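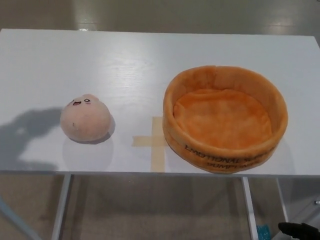
**Sunday, started 2:15 pm - dumpling into basket, right arm - STOPPED**

Okay, writing this while it's fresh, because I said I'd stop leaving fault notes on the back of my hand.

Short version: the right arm let go of the dumpling late, dragged the basket with it, and then kept pushing down on the table for longer than I'm comfortable with. No damage that I can find. Arm is powered down and tagged. Please don't run it until you've read to the bottom!

Long version. I'd been running the plush task most of the afternoon on the Brernus controller with the new grip settings. Dumpling on the left, orange basket on the right, tape cross in the middle as the reference. Episodes one to 10 were boring in the way I like. On episode 11 the arm picked up the dumpling fine, carried it over the cross and got to the release point above the basket, and the fingers just didn't open. The Osow log says the open command went out on time. The gripper reported "open". It was plainly still holding on, I was looking straight at it.

Then the planner, quite happy that its hands were free, started the retreat move. The dumpling had sagged down against the rim by then, so the basket came along for the ride and slid 130 mm toward the far side of the table before the fingers finally let go. I think what happened next is that the arm tried to correct for the basket not being where it was meant to be, went low, and met the tabletop. You could hear the motors leaning into it (a sort of rising whine, horrible). I hit the e-stop.

Here's the bit that bothers me. The contact force limit should have tripped well before I got there. I went back through the log and the limit was set to 28 N, same as always, but the check was skipped because the gripper state was "open, no load" and somebody - me, I'm fairly sure, back in September - put in an exception so that empty retreats wouldn't false-trip on cable drag. So one wrong sensor reading switched off the thing that was supposed to catch wrong behaviour. Not my finest piece of work.

Things I checked after:

- Fingers: no cracks, both tips still seated. Moved them by hand with the power off and the right one feels sticky over the last few millimetres of travel.
- Fuzz! Pulled a little wad of plush fibre out of the slide. Could be the whole cause, could be a coincidence. I've bagged it.
- Table: no dent, still level. The white finish has a faint rub mark where the tip touched, and it mostly came off with a damp cloth.
- Dumpling and basket: both fine. Emotional support remains available.
- E-stop: tested it three more times with the arm unloaded, cuts out straight away each time.

The bad run is saved as 2357 in the Hullanitz folder. Don't let it get swept into the training set, I've marked it as failed but the export script has ignored that flag before. I'd leave out the two runs before it as well. Looking back at the finger position trace there's a small lag on both releases, and I missed it because the dumpling still landed in the basket and I was eating a sandwich.

What I want done before the arm goes back on:

1. Take the exception out. Force limit stays on all the time, and if we get false trips we fix the cable routing properly.
2. Compare commanded and measured finger position for half a second after every release, and stop if they don't match.
3. Clean the slides and put "check for fluff" on the start-up list. We've only been doing soft toys on this table lately, so it's probably been building up.
4. Ask Meng (they supply the gripper) where the "open" signal comes from. If it's only echoing our own command back at us then I'd like to know what else does that.

I did number 1 before I left and haven't tested it. Number 3 is half done, left side only, I ran out of swabs. Tape cross is still where it was so there's no need to recalibrate the table, but the arm got a decent shove so please do the home position check before trusting anything it tells you.

Tag is on the power switch. Key's in the top drawer.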